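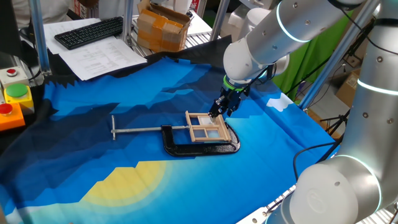
Brollum Cotton Table Mat, Large

I've been selling table mats out of this little shop long enough to know that most people buy one for a dinner party and end up living on it. Homework, bills, jigsaw puzzles, the model kit that was supposed to be done by February — it all lands on the same square of fabric. So when I asked Adelino Antunes to draw up a mat for us, I told him I wanted one that could take real daily use and still look nice with plates on it. He went quiet for a few weeks, then sent me the Brollum, and I haven't taken mine off the kitchen table except to wash it.

What you're getting

The Brollum is a printed cotton mat with a thin cotton batting inside and a plain cotton back. It's quilted in wide channels so the layers don't creep apart in the wash. The edges are folded over twice and stitched down, with mitered corners (I'm fussy about corners). It's heavy enough to lie flat without any tape or clips, and thin enough that a wine glass doesn't wobble on it.

Size: Large, covers most four-seat tables with a bit of wood showing all the way around
Outer fabric: 100% cotton, printed
Filling: cotton batting
Care: machine wash cold, tumble dry low, warm iron on the back
Price: $69

We print them in short runs, 500 to a batch, and the color shifts a tiny bit from one batch to the next. If you want two that match, please order them together! I can usually pair them up from the shelf, but I can't promise a match if you come back for the second one next year.

How it holds up

My own mat is from the very first run and it goes in the wash every week or so. The print has softened a little, the way a good shirt does, and the stitching is all still there. It shrank a touch the first time. We cut the fabric a bit generous to allow for that, so don't panic if yours looks slightly big out of the package.

Stains are the thing everybody writes to me about. Coffee and tomato sauce come out if you get cold water on them fairly fast. Turmeric is another story, and I've made my peace with a yellow thumbprint near my usual chair. Candle wax: let it go hard, pick off what you can, then iron through a paper towel from the back. Wood glue you want to catch while it's wet.
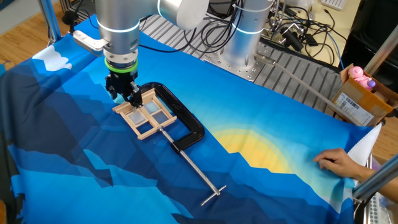 A lot of you use these for hobby stuff as much as for meals, and I love that. The batting takes the rattle out of tools and keeps small parts from skating off onto the floor. It'll save your tabletop from everyday scuffs, but please don't cut on it with a craft knife. You'll go straight through. Put a proper cutting mat on top for that part of the job.

It also isn't a hot pad. A warm plate is fine, a pan straight off the stove is not. We make a thicker square called the Agbeko for that, and it's on the kitchen page.

Which one should you pick?

If you have a small round table, I'd go with the Edell instead. Same fabric, same stitching, just cut round, so you don't get corners hanging down where the cat can reach them. For a desk, try the Istent, our long narrow one. It fits nicely under a keyboard and a lamp and leaves room for a mug. The Brollum is the one for a regular rectangular table, and it's what I'd give as a wedding present.

Shipping and returns

I pack orders in the morning and the mail carrier comes at 4 p.m., so anything that reaches me before lunch normally goes out the same day. Mats ship rolled, never folded — a fold line takes forever to iron out. You have 8 weeks to send one back if you don't like it, as long as it hasn't been washed. If a seam gives up on you, write to me any time and I'll mend it or swap it.

We've sent out 2,867 of these so far, and the mending basket by my sewing machine has stayed pretty small. When you write about a repair, please put your order number in the subject line and tell me which corner or seam is coming loose. Photos help a lot, even blurry ones.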